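Skenport shelf swap opens with cookies, plush and plenty of books

The reading corner at the Havinus community house in Skenport is getting a fresh start this month, and it's a cheerful sight! Neighbors have spent the last 2 weeks bringing in things for the white shelves – books and soft toys, mostly, plus a few small extras for the desk. A pink teddy with a purple flower on its ear has taken the middle spot, and the big cookie cushions up top are already favorites with the after-school crowd. 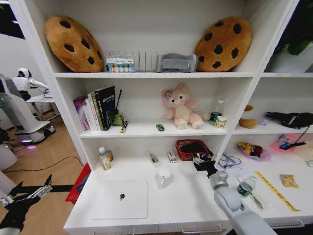

What happens next

Sorting goes on through November, every afternoon until 5. Up to 300 donated books still have to find a place, and the Enduvura fund has chipped in $751 for more shelving along the back wall. The plants are staying, so please leave a little room near the leafy one when you set things down.
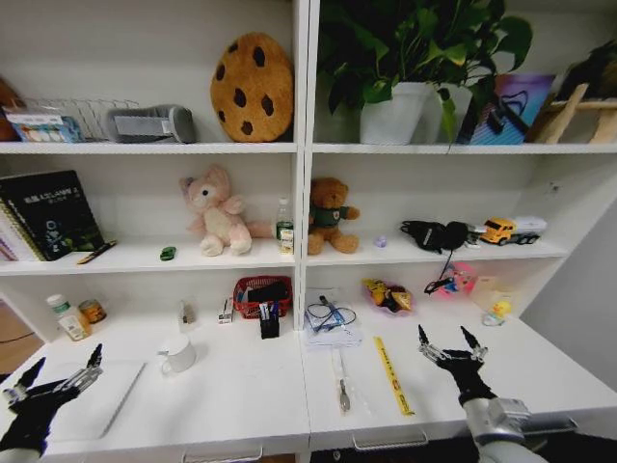
Anyone who lives in Skenport can take home one item for each one they bring. Glasses cases, pens and desk baskets are as welcome as toys – last year's swap at Cautle Hall ran out of them in 30 minutes! Drop-offs go to the side door, and large boxes should be labeled.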